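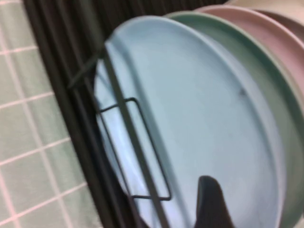
Crédit photographique : projet Plovlow, fonds Laskowska

3. Ce que l'égouttoir nous apprend

3.1. Ranger, oui, mais dans quel ordre ?

J'avoue que je suis entrée dans ce travail par la petite porte, celle de la cuisine. Dans le projet Plovlow, on s'intéressait d'abord au lavage (le temps, l'eau, les gestes), et l'égouttoir n'était qu'une ligne en bas de la grille d'observation. Et puis je me suis mise à regarder comment les assiettes s'y alignent, et je n'ai plus regardé que ça ! Une assiette bleu clair devant, une vert sauge derrière, puis une rose, puis une crème : les bords se suivent comme les pages d'un nuancier. Est-ce un ordre voulu, ou juste celui dans lequel elles sont sorties de l'évier ? La question a l'air minuscule, mais elle a occupé une bonne partie de mon mois de janvier.

Pour ce volet, j'ai retenu 70 foyers de Jesau, chacun suivi pendant 20 repas. Je demandais seulement que l'on vide l'évier comme d'habitude, sans faire joli pour moi. Les entretiens duraient souvent plus longtemps que la vaisselle, et j'y ai appris beaucoup de choses sur les belles-mères.

3.2. La vaisselle en plastique, cette mal-aimée

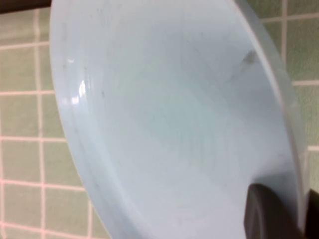

Solène Aubrac-Thiéry

J'ouvre une parenthèse sur le bol, parce qu'il résiste à toutes mes catégories. Une assiette plate se glisse dans sa fente et tient droite ; un bol, lui, prend la place de deux voisines, bascule, retient un fond d'eau dans le creux s'il est mal tourné. Celui-ci, en plastique bleu très pâle, a en plus un petit ressaut juste à l'intérieur du bord, et une tache grise s'y remarque tout de suite, vu la couleur. Plusieurs foyers m'ont dit essuyer leurs bols en plastique à la main, systématiquement, et laisser les assiettes se débrouiller seules. D'autres les posent retournés sur un torchon, hors de l'égouttoir - j'ai codé ces cas à part, sous le nom peu glorieux de « débordement ».

La grille Ekum, que nous utilisons pour le codage, prévoit 5 positions : debout, penché, retourné, empilé, hors support. Elle marche très bien pour les assiettes. Pour les bols, j'ai passé des soirées entières à hésiter entre « penché » et « debout », et je ne suis pas certaine d'avoir toujours tranché de la même façon d'une semaine à l'autre.

3.3. Le côté du mur

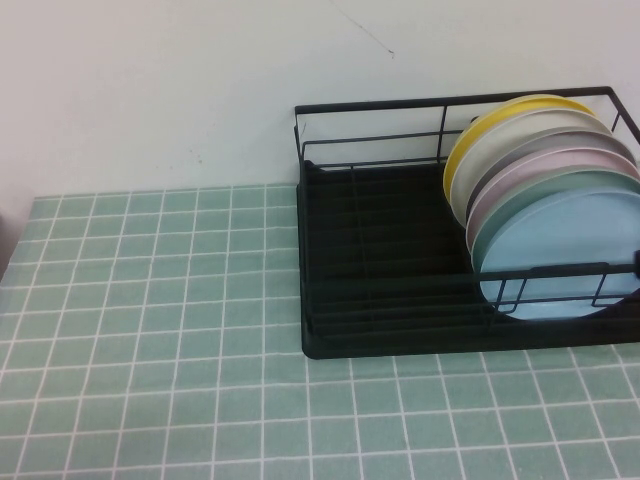 Solène, tu devrais regarder aussi où se met la personne, m'a écrit une collègue après lecture d'une première version : chez moi l'égouttoir est contre le mur, je le remplis toujours en commençant par le fond, et si je commence par devant je me cogne les doigts à chaque assiette.

Elle avait raison, et j'ai repris mes notes avec cette idée en tête. Dans plus de 70 % des repas observés avec un égouttoir plaqué au mur, la première pièce va bien au fond. Quand il est posé en îlot, accessible de deux côtés, ça part dans tous les sens. Je n'en tire pas une loi, l'échantillon en îlot est trop maigre, mais la piste me plaît beaucoup.

Reste la question du vide. Beaucoup de gens tassent les assiettes d'un seul côté et gardent l'autre libre, « pour la casserole », m'a-t-on répété, même les jours sans casserole. Dans la figure 4, six assiettes rondes se serrent ainsi à droite, la jaune tout au fond, et la partie gauche ne montre que les fils noirs et le bac. J'appelle cela la réserve. Elle se retrouve dans des cuisines très différentes, et je l'ai aussi chez moi, à gauche.
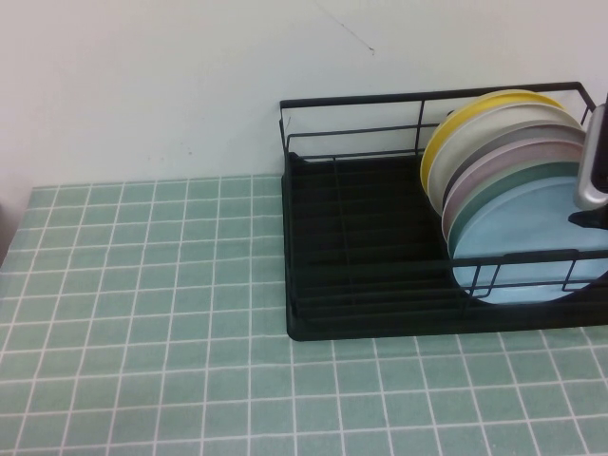 Figure 4. Assiettes groupées à droite de l'égouttoir, réserve à gauche.

Pour mesurer cette réserve, j'ai simplement compté les fentes libres d'un seul tenant en partant de chaque extrémité. La méthode a un défaut : elle ignore les couverts, qui finissent parfois couchés dans le bac et que je traite en 3.4 avec les couvercles.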